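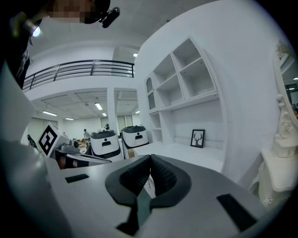
I got the last spot on the October 2025 visit to Trolta, which meant I was squeezed in with 13 other people who all seemed to know each other from some automation meetup. No matter! I had my coffee and a notebook, and I'd been wanting to see this place since a friend went in March and wouldn't stop talking about it.

Our guide was Müzeyyen Çetinkaya, and she started with the bad news. I loved her for that. She took us up to the railing on the mezzanine first and told us about the drawer fault, the thing that shut down their furniture work for 2 days.

So, the drawer fault. They record people doing household jobs with hand-held grippers, and those recordings teach an arm called Senero. One of the jobs is opening a desk drawer. Senero had done it 38 times in a row with no trouble, and on the next try it kept pulling after the drawer hit its stop. It should have quit the second the force went up. It didn't, and the whole desk came forward until Surachet Nilsuwan hit the stop button. He was standing closer than he should have been (his words, he was there for this part of the tour and a good sport about it) and got a bruised shin out of it.

The cause was so small! A force limit had been raised for a different test the evening before and never put back. The software, which they call Teter, showed the new number on a settings page that people had gotten out of the habit of opening. Now the limit resets itself every time the arm powers up, and whoever starts a session has to read it out loud to a second person. Somebody in our group asked if that gets old. Surachet said yes, very.

Then we went down to the floor, where work was going on with the hand grippers.

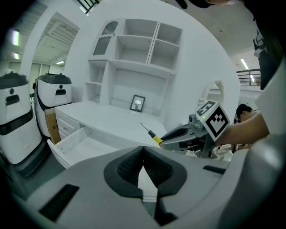
Gripper and screwdriver by the desk, with one drawer pulled out.

I'd pictured something much more like a factory. Instead there's a white desk with shelves, a vanity with a fancy carved mirror, and a little framed deer silhouette that I would happily take home.

Müzeyyen also passed around the printed incident report, and I copied down one line: "Operator position was not checked before the run." There's tape on the floor for Senero's sessions now, and you don't cross it until the arm is powered off. I asked what happens if you drop something on the wrong side. You wait, she said.

My one complaint is the length. We got maybe ten minutes downstairs and then a long slide talk from Ertürk, the company that supplies their force sensors, and I drifted a bit during the calibration charts. I'd have traded all of it for more time near the desk.

Parking is at the back, and the entrance is the second door, past the loading ramp. I tried the first one and set off a buzzer.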